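Household Chores Program - Progress Report to the Preda Fund
Prepared by Eyerusalem Nigatu, Skevley workshop
15 Jun 2018

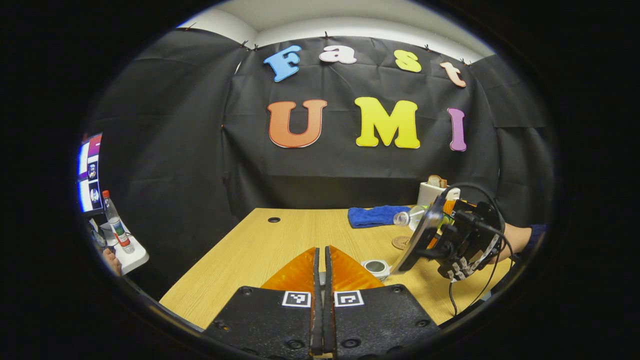
When we last wrote, the big question from your side was whether the tabletop chores had moved past the stage of one good try for every three bad ones. They have, and I'm very happy to be able to put numbers to it this time. Folding a hand towel, standing a fallen bottle back up and putting small things away in a box are the three chores we promised to work on first, and all three now have enough practice behind them to be worth reporting.

Demonstrations

We recorded 469 demonstrations this period, all of them done by people holding the gripper by hand and doing the chore the way they would at home. Of those, 219 are of the towel. That is more than we planned, and the towel deserved it. A towel never lands the same way twice, and the early recordings were all too tidy: everyone laid it out nice and square before they started. We now ask people to drop it and begin from wherever it ends up.

The remaining 250 are split between the bottle and the putting-away chore. Both of these go quickly (a practiced person can do a bottle in a few seconds) and new people pick them up in a morning.

Test results

Each chore was tested separately, with the machine working alone and a person standing by to reset the table.

Towel, one fold in half: 200 tries, 122 good. We call a fold good if the corners meet within a thumb's width.
Bottle, lying down to standing: 100 tries, 87 good.
Putting away small items: 100 tries, 79 good. Flat things cause most of the misses. Coasters are the worst of the lot, and the fingers tend to push them along the table before they get a grip.

The towel number may look low next to the others, but in the last report it was 31 out of 100, so this is a real jump! Most of the failures are now of one kind, where the machine picks up two layers when it wanted one. Having one main problem to chase is a much nicer place to be than having six.

Can it do chores yet?

You asked for a plain answer to pass on to your board. On a clear table, with things it has practiced on, yes, some of them, slowly. A fold that takes a person four seconds takes the machine close to a minute. In a real kitchen or laundry room, no. We took the setup over to the Flider store for two days to try straightening a shelf of dish towels, and it managed well until the afternoon sun came through the front window, when the results dropped badly. The store staff were very patient and have invited us back, which we'd love to do once the lighting problem is better understood.

I do think shop-floor work will come before housework. Shelves stay where they are, the stock is known, and somebody can clear up a mistake without much fuss - homes are harder in every one of those ways.

Changes from the plan

The mug-hanging chore has been put off to the next period. Zurkitz delivered the second batch of finger pads later than agreed, and we chose to spend the waiting time on towels. The pads are fine and are being used now. There is no change to the overall budget, although a little has moved from parts to paid hours for the people recording.

Next period

Recording towels of different sizes and thickness, including a bath towel.
Two-layer pickups: a small change to how the fingers approach the edge, already being tried.
Recording at different times of day with the blinds open.
A second visit to Flider, dates to be agreed with the store.
First mug recordings.

The full test sheets can be sent on request, and you are welcome to come by and fold a few towels yourselves.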